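Red, Orange and White: How Colors Get Into Your Eyes

From the Penry Young Readers' Science Pages
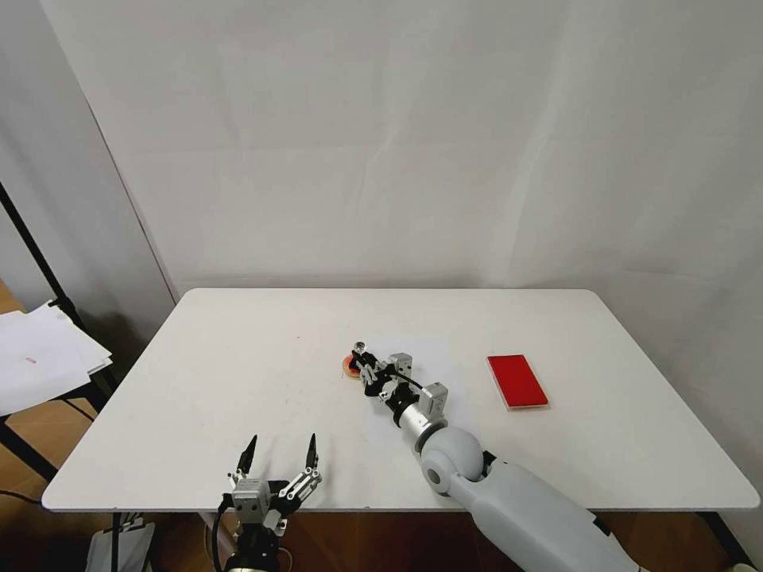

A red block and a small round orange object on a white table. Which one did your eyes go to first?

Think about the last time you looked for something you had lost. Maybe it was a red mitten in the snow, and you spotted it from all the way across the yard. Or maybe it was a white sock on a white sheet, and you looked straight at it again and again before you finally saw it. The mitten was easy and the sock was hard, and the funny thing is that your eyes were working just as well both times!

So what makes one thing jump out at us while another one hides? To find out, we have to start with light, and we have to start with a color that many people say isn't a color at all, and that's white.

What is white, anyway?

Sunlight looks plain and clear when it comes through your window in the morning, but it is really a mixture. Red, orange, yellow, green, blue and violet are all traveling along in it together. You have seen them come apart if you have ever seen a rainbow, when drops of rain bend the light and spread its colors across the sky. You may have seen it happen on a kitchen wall too, when the sun shines through a glass of water and leaves a little stripe of colors behind.

When sunlight lands on something white, like a sheet of paper or a clean tablecloth, nearly all of those colors bounce off again. They reach your eye still mixed together, and your brain says, "Ah, white!"

What about red?

A red thing is pickier. When light lands on a red block, the red part of the light bounces off and most of the rest gets soaked up, a bit like a sponge soaking up a spill. Scientists have a good word for this soaking up. They call it absorbing. Only the red light gets away from the block and travels to your eye, and so red is what you see.

Orange works in nearly the same way, except that some yellow light bounces off as well. Red and orange sit right beside each other in the rainbow, and that's why they look like cousins. Put an orange crayon next to a red one on a red blanket, then move them both to a white plate, and see how much easier they are to tell apart.

Black things soak up almost every color and send very little light back to you. This is also why a black T-shirt feels so warm in August – all that light it has soaked up turns into heat.

Why does a white background help so much?

Your eyes are very good at noticing differences. If everything around a thing is one plain color, and the thing itself is another, the edge between them looks sharp and clear. We call this contrast. A red block on a white table has lots of contrast. A white button on the same table has hardly any, and you might need to put your face right down close to find it.

But even the white button has a helper, and that helper is its shadow. A shadow is a place where something has gotten in the way of the light. Look back at the picture and find the soft shadow beside the red block. Now look at the white cloth behind the table. It is white all over, and yet you can tell that it's wrinkled, and that's because the creases catch the light a little differently from the smooth parts. Without shadows, the cloth would look as flat as paper.

Try it yourself at home

You will need a white plate or a large sheet of white paper, a dark T-shirt, a flashlight and 5 small things in different colors. (Buttons, crayons, bottle caps and building bricks are all good. Try to make one of them white.)

Put your things on the white paper and take 5 big steps back. Which can you see best? Which one has nearly disappeared? Now spread the dark T-shirt over the paper, set everything out again, and go back to the same spot. You may be surprised to find that your champion has changed!

Next, put the white thing back on the white paper, ask a grown-up to dim the room, and shine your flashlight on it from very low down at the side. Watch the shadow stretch out long and thin. Then lift the flashlight slowly until it is shining straight down, and see what happens to the shadow as you go.

Words to remember

Absorb: to soak up.
Reflect: to bounce back.
Contrast: how different two things look when they are side by side.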